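Setting Up Your Toso Tabletop Conveyor

3. Lay out the table
Cover the tabletop and tape it down in a grid of squares with blue painter's tape. Your squares will come out crooked. The belt has no opinion on this.

4. Place the conveyor
Set it level, lengthwise along the table. Keep the wires out from under the belt, where they like to nap.

Note: Scuffs and pale specks on the belt do not affect running. Polishing them affects only your afternoon.

Blue tape in all three views; conveyor in the first two.

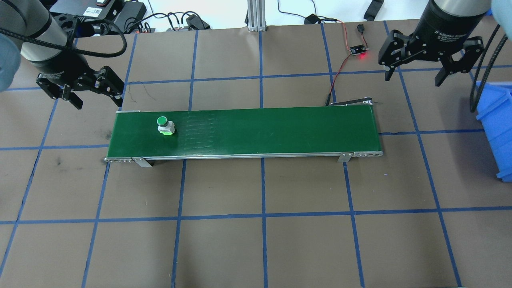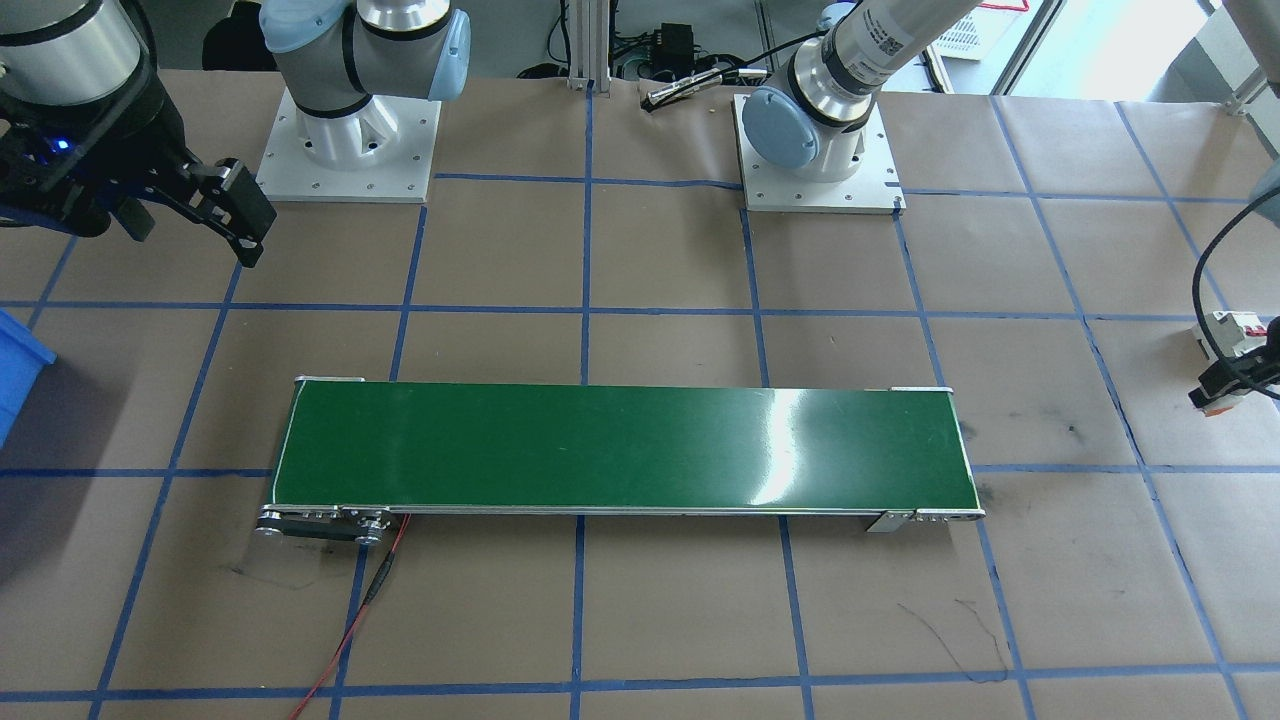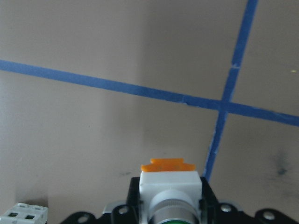 5. First run
Plug in the Venddale supply and press the green button once. Pressing harder does not make it go faster.

Caution: Maximum load is 800 g. A full coffee mug counts as a load, and also as a spill.

6. Belt care
Wipe with a dry cloth. Replace the belt after 2,000 hours (part 13 in the spares list).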